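**Ticket 645 - Household parcel, contents and box**
Status: open, waiting on the Fagundes depot
Logged: October 15, 2020

**What was reported**

Hello again, and thank you for being so patient with me last time. I'm writing about the mixed box we had sent through Trisau, the one with the pantry bottles and the children's bits in together. I know the form asks for one item per ticket, but it all travelled as one parcel and I'd sooner tell you the whole story in one go, if that's all right.

There are two things I'd like sorted. The first is the box itself, which has a small torn notch in the middle of one rim. The second is that I can't match what I have to the packing slip, and the slip is in such tiny grey type that I've had to take it to the window to read it.

**Reply from support**

Thanks for the lovely clear note, and no trouble at all about putting it together. Could you please leave everything in the box for now, apart from the toy train cars, and keep the printing on the outside clean? The handling symbols help us work out which carton it was packed in.

**Customer update**

Done, and I've put it on the table with the pink cloth where the light is best. The clear bottle with the silver cap and the golden-yellow pieces is the one I was most worried about, so I've left it in the middle. The white bottle with the green floral label is lying down at the left, and the little red train car is at the front. 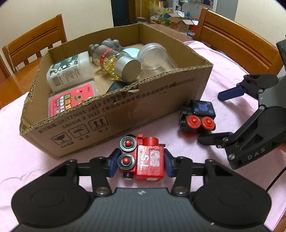

**Support notes**

1. Outer printing reads GB/T29601 2013 on the upper line and GB4806.9 2023 on the lower, with the glass, umbrella and two-arrow symbols underneath. Passed to Fagundes so they can look up the carton.
2. The flaps are off, so we can't check the tape. Please let us know if you still have them - even one would do.
3. The clear jar looks empty. The slip lists a jar from Bratetti but doesn't say whether it was ordered filled, so we've asked them.
4. The flat case with the bear face isn't on our copy of the slip. Please hang on to it until we know where it belongs.

**Customer update**

I've had a good hunt through the recycling and found one flap, a bit crumpled, so I'll keep it flat under the fruit bowl. I did order the jar empty, now I think of it, for buttons. Happy to wait on the rest, as long as it's settled before December.

**Next step**

Fagundes to reply within 5 working days. Ticket stays open until then.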